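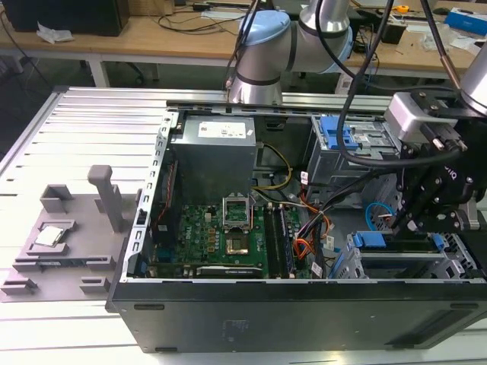 2/28/26

Notebook, Tumemus project (candidate statements, Postano mayoral race)

Finished the second pass on the debate transcripts. We now have 59 statements on the port lease from the four campaigns, all dated and all with at least one source. The first pass had more, but a lot of those were the same sentence printed in different outlets, and I merged them.

Coding rule as it stands: a statement counts as a position if the candidate says what they would do with the lease. "We need a conversation about the port" is not a position. "I would let it expire in April" is. I went back and forth on "I have serious doubts about renewal" and left it as unclear. Lachlan Brunton coded the same line as opposed. Need to settle this before anyone counts agreement between us, as it affects at least the radio interviews.
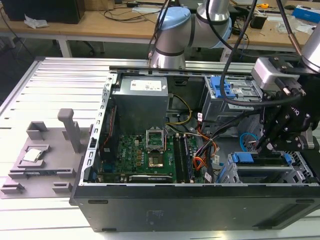 Open tower on its side, CPU socket empty.

Filteo is still dropping speaker labels when two people talk over each other. In the second debate it gave a whole answer on harbor fees to the moderator. I fixed that one by hand from the audio and put a note in the file. Did not check the town hall recordings for the same problem. Those are on the list for next week.

Print coverage: some 3,000 articles in the folder, mostly short wire pieces. The search terms are too wide. "Lease" pulls in stories on the school buildings and on apartment rents. Tried "lease" plus "port" or "harbor" or "terminal" and the results look much better, but it loses the pieces that only say "the waterfront deal." Added that phrase as well. Will run it again on Monday and read a sample of what gets thrown out.

Asked the election office for the full text of the complaint against the Tsuchiya campaign. The clerk sent the cover page only – filing number, names, and
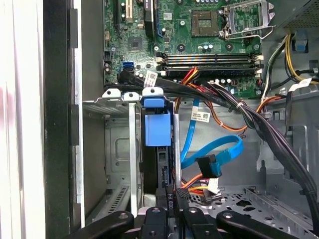 a stamp from the intake desk. The complaint is said to be over a mailer that called the lease already canceled. I have seen two versions of the mailer, one with "canceled" and one with "to be canceled." Not clear which one went to voters. Until we have the full text, the record says "complaint filed, wording disputed" and nothing more. Please don't change it to "false claim" in the summary sheet.
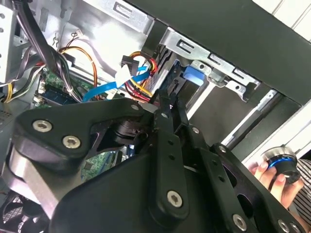

The quote chain for the "secret clause" story took most of the afternoon. The earliest mention I can find is a column, which credits a council source. A TV report then credits the column, and the next day's papers credit the TV report. From there it is as tangled as the cables in an open desktop case, and following one of them by eye past the others gets you only so far. I drew it out on paper with an arrow for each credit. The chain file now has one row per arrow, with the time of publication where the page gives one. Two arrows have no time and are marked blank.

Open items:
– agree on "serious doubts" with Lachlan
– speaker labels, town halls
– rerun article search, read the rejects
– ask again for the complaint, in writing this time
– back up the audio folder, last copy is before the second debate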